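Team tees and jerseys, red with white stripe: stock notes and ordering
Posted March, by Uriel Bañuelos
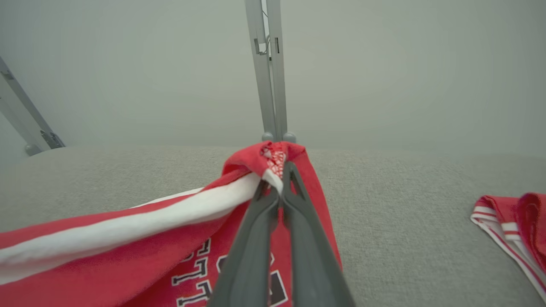
Two reds on the page right now, sold singly or as a team bundle. The striped one is the Paltidden, the trimmed one is the Nassar. Same dye house, so they sit together fine on a bench. Not identical under gym lights though, Nassar goes a touch darker. If you need an exact match across a squad, order all one style.

Paltidden. Bright red body, broad white stripe on the diagonal, block lettering in white with a black outline. Lettering is done in house. Send the word exactly as you want it, caps only, 14 characters max including spaces. We do not fix spelling. We have printed some very odd club names because somebody typed fast.

Nassar. Red with white trim, thin red lines running through the trim. Comes plain, no lettering unless you ask. Add lettering on the order form, same price as the other one.

Sizes. Youth S through adult 2XL. Cut is roomy, a bit long in the back. Between sizes, go down. Adult small in the Nassar is out until the next Plorkutdale delivery, no date yet, please dont email asking for one.

Fabric. Soft, T-shirt feel, not the slippery stuff. Wrinkles if you leave it in a heap. It will come to you folded and it will have fold lines. Hang it overnight.

Washing:
Cold, inside out, with other reds for the first 2 washes
No bleach, the white will go yellow
Tumble on low or line dry
Never iron straight onto the letters. Flip it or put a tea towel over

The outline on the letters is the part that goes first if you cook it in the dryer. Panagiotis Rallis runs the press and he can redo a cracked name, but you pay return shipping and it takes a while in season. Red against white can also bleed if it sits damp in a gym bag. Take it out of the bag.

Folding, as people keep asking how we get the lettering to lie flat. Face down, sleeves in, sides to the middle, then bottom up in one go so the crease lands below the print. Pinch at the collar to shake it out again, dont drag it by the letters.

Ordering. Item 2347 for the Paltidden, any size, put the size in the notes box. Nassar has its own listing under the Trarer range. Team bundle is 24 shirts, mixed sizes ok, mixed styles ok, one lettering word per bundle. Extra words are extra.

Returns on plain shirts, unworn, tags on. Lettered shirts cant come back unless we messed up the word. Check the proof before you say yes to it. We send it by email and it lands in spam more then it should.

Restock on youth sizes should be up by the end of the month. Long sleeve version, still waiting on samples.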